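The Second Run at Killholm

The course at Killholm dropped 400 meters over thirty gates. Dagný Hviid had bib 14 and a first-run time that put her outside the group that would be reseeded to the top. She recorded the numbers in a notebook: snow temperature, air temperature, edge angle, wax. Under wax she wrote Trodik, base layer only.

Arnar Eskildsen serviced her skis in the Fogh team van. He worked the left one first. The base edge was set at half a degree and the side edge at three. He took a fine stone along the steel from tip to tail, wiped the edge, and checked it with a fingernail. A shaving came off the nail at every point except one, a hand's width behind the boot, so he went over that section again.

"You hit a rock," he said.

"Gate nineteen. Inside ski."

"It was the outside ski."

She looked at the notebook and corrected the entry.

The second run was set by the Worgate coach, who favored long offsets on the steep pitch and a delay gate before the flat. Dagný inspected it twice by side-slipping down the fall line. At the delay gate she stopped and measured the distance to the next one with her poles. A skier who held the high line would lose time at the turn and carry more speed onto the flat. A skier who went direct would have the opposite result. The flat lasted eleven seconds.

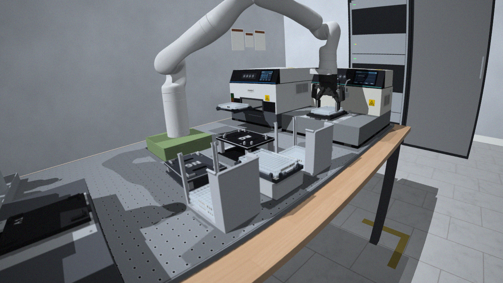
Valeriano Barroso came over the radio that the high line was wrong, that the surface under the delay gate had broken up after the first twenty starters and would not hold an edge that late in the turn. He wanted her direct, with pressure early, above the panel.

She asked him how deep the ruts were.

Ankle, he said. Deeper by the time she got there.

In January she had followed an instruction like that one at Worgate and finished fourth. In the race before it she had ignored one and missed a gate. Both results were in the notebook, on facing pages, with the same snow temperature.

She closed the buckles to the third notch and stood in the start. Filipa Calado went ahead of her and was out of sight by the fifth gate. The starter held up a hand. Dagný planted her poles over the wand and breathed out.

On the pitch the left ski held. She counted offsets to herself and reached the delay gate two tenths sooner than she had planned. The rut was there, on the line Valeriano had given her. She put the ski into it above the panel, early, and let it run.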